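Box sorting with two hand grippers: a guide for new club members

Zesau Robotics Club, student project pages. Written by Serena Cattaneo, last updated 30 October 2026

So you have joined the sorting group and pictured yourself programming something with lasers. Welcome to the cardboard box. Our project for the Mokcombe student meet in March needs 300 clean recordings of a person picking up soft things, and the person is you.

What you need
– both hand grippers, charged
– one open cardboard box
– soft items, the more ridiculous the better
– a patient back

Step 1. Put the box against something large and dull. Cabinet doors are good. Posters are bad, as are younger brothers.

Step 2. Hold a gripper in each hand and start the recording before you reach in. Bring the right one down with its fingers open and get one pad on each side of the item. Go slowly. Whatever speed feels slow to you, halve it.

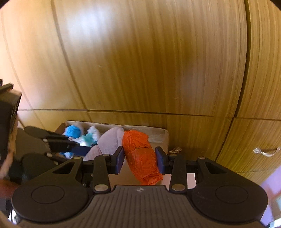 Right gripper lined up on the orange bundle, left one over the rest of the box.

Step 3. Close until the item stops shifting, then stop squeezing. Soft things will forgive you for a long time and then shoot out sideways. Lift straight up, hold for 2 seconds, and put it down outside the box.

Step 4. Repeat with the left hand. Yes, it will be worse. Record it anyway – the Pellegrini team kept only their good hand last year and ended up with a model that ignored half the box.

Step 5. Refill the box and mix it up. Rolled socks are our standard load, and you want them side by side with some touching, so that every pick means choosing where one bundle ends and its neighbor begins.

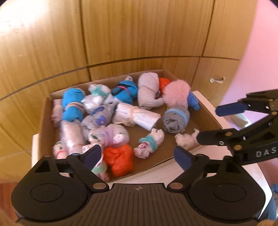
If you keep grabbing two bundles at once, narrow the fingers a little before you go in. Coming at the pile from a corner helps too. Delete nothing: a double grab goes in the "fumbled" folder, currently our largest.

Step 6. Name your files with your initials and the run number, then copy them to the Akeo folder. "sock_final_REAL" is not a run number.

Stop after some 200 picks or when your wrists complain. Spare socks are in the bottom drawer, and please leave the pairs together.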